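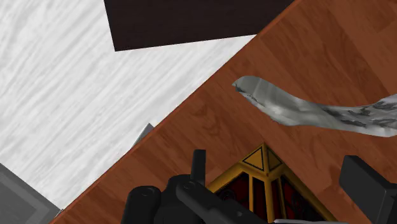

Render, wood tabletop over pale floor.

10/28/22

Macrophage work, plate 3. Cells thawed from the July stock, counted and seeded yesterday afternoon. Viability was fine on the Wandia counter. Medium changed at 900 this morning, no clumping in any well. Left the outer wells as blanks again because of the evaporation problem.

Lipid loading started right after. Used the Plumeo lot, same dilution as plate 2. Danilo Catacutan wants the loading time kept the same for all donors, so I'm not shortening it even though donor 223 takes up lipid faster than the others. Will note it in the sheet and deal with it at analysis.

Protease inhibitor arm: the new vial from Prirnier came without a data sheet. I emailed them. Until it arrives I am using up the old vial - enough left for one more plate, maybe two if we skip the high dose.

Gel from the last run is poor. Lanes 5 and 6 smeared, and the active band is hard to separate from the pro form. I think the samples sat too long before loading. Repeat with fresh lysate, and keep the tubes on ice this time.

The Wattanapong reader drifted again. Blank went up between first and second read, so I threw out the second. Somebody please log it on the service form if you see the same thing.

Plates back in the incubator, fixed and stained at 1735. Slides are in the dark box, second shelf, labeled by donor. Don't move them before imaging.

To do: order more Oil Red O, split the flask in the back, ask Danilo which donor goes next.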